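Household Notes: The Care of Oiled Tabletops

Posted in November

Readers of this blog have written on several occasions to request a single post that sets out the practice I follow for oiled wood tables. The following replaces the earlier posts on the subject, which are now out of date in several respects and will be removed.

Scope

These notes apply to solid tabletops finished with a penetrating oil. They do not apply to lacquer, varnish, or painted surfaces. Where the finish is unknown, a drop of water should be placed on the underside of the top and left for an hour. A finish that darkens at that spot is most likely oil or wax. A finish that shows no change should be left alone until its type has been established.

Background

My own dining table was purchased from a dealer in Natow and measures 71 inches in length. It had been stored in a barn before the sale, and the previous owner supplied no record of treatment. I consulted Leonilde Sampaio, who restored furniture in Ilness for 40 years and now answers letters in her retirement. Her advice was to do very little in the first winter and to watch the boards. One joint opened slightly in the cold months and closed again by spring. No repair was made, and none has been needed.

Humidity

Most complaints sent to me concern gaps and cupping, and most of these arise from dry indoor air. A table should not stand over a heating vent. If the room cannot be arranged otherwise, the vent may be fitted with a deflector. Leaves kept in a closet should be oiled on the same schedule as the main top, including both faces and all edges. I failed to do this in my first year, and the leaves no longer match.

Oiling

Two coats per year are sufficient for a table in daily use. I apply the first in November and the second in late spring. The oil is spread thinly along the grain, left for 20 minutes, and wiped until the surface no longer feels tacky. Any oil left standing will turn gummy and must be removed by hand with considerable effort.

Rags that have held oil are a fire hazard. They must be laid flat outdoors to dry fully before disposal and must never be left in a heap.

Cloths

Soft cloths are preferred for routine dusting. Paper towels leave lint in open grain and are not recommended. Dusting cloths should be kept apart from those used with oil, and fabric softener should be left out when they are washed.
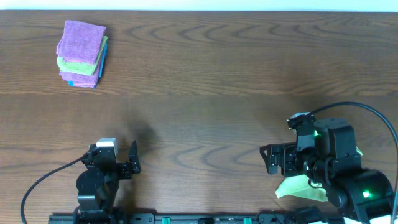 Rings and Heat Marks

A pale ring will often fade without treatment over several days. Should it remain, a small amount of oil may be rubbed into the mark and left overnight. Dark rings have reached deeper into the wood and generally require sanding, a matter I intend to address separately. Readers in Sowa and Braten have asked whether mayonnaise is effective. It contains oil and may produce some improvement, but I do not use it.

Correspondence

Questions may be left in the comments. Please state the kind of wood, if known, and the date of the last treatment.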